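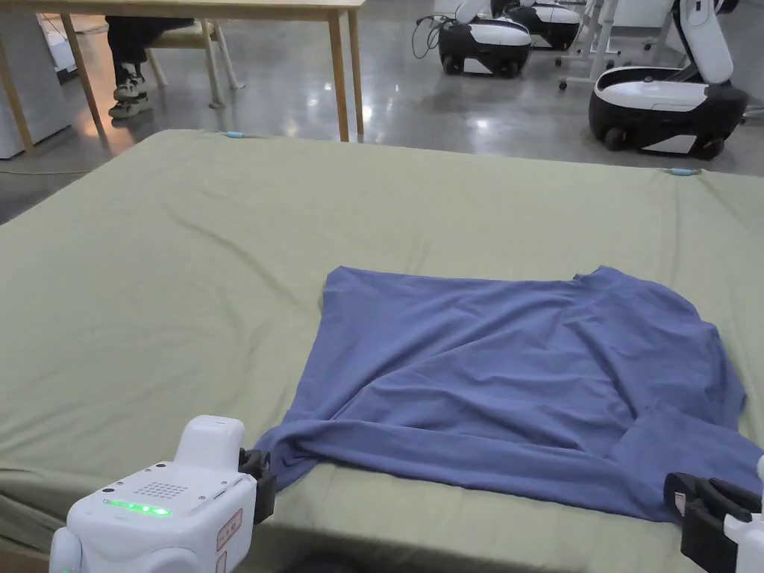 The president of Kistisura would like a new capital. The old one has potholes, a river that smells in July and a great many residents who did not vote for him, and he has concluded that the cheapest fix is to start over 120 miles inland.

The place is to be called Harnska. It will be finished in 2040, by which time he will be out of office or very old, and in either case hard to reach for comment.

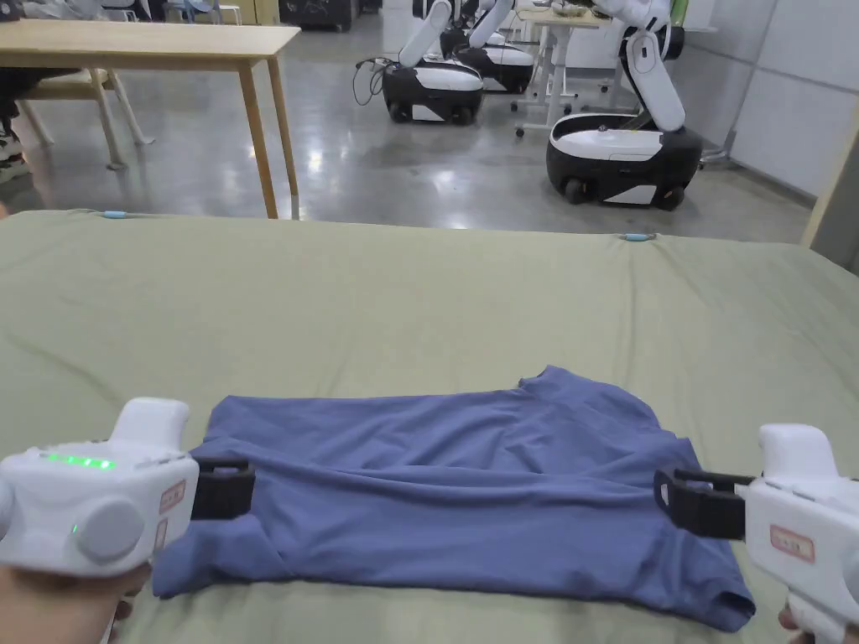 Hendrik Van Loon
Contributing columnist

Jul 9, 2023

I have read the plan, all 7 chapters of it. There is a chapter on fountains. Water for the people living there gets 2 paragraphs, one of which is mostly about the fountains.

His finance minister, Benedetta Rizzi, told parliament last month that the city would pay for itself. She was asked how, and said the question showed a lack of ambition. The opposition leader, Ignacio Fuentealba, called the whole thing a monument to one man's vanity — then asked whether the airport could go in his home district.

I don't object to new capitals as such. Some turn out fine, and bureaucrats have to sit somewhere. But the old city's bus drivers haven't had a raise in years, and I'd like to see the potholes filled before anyone orders the marble.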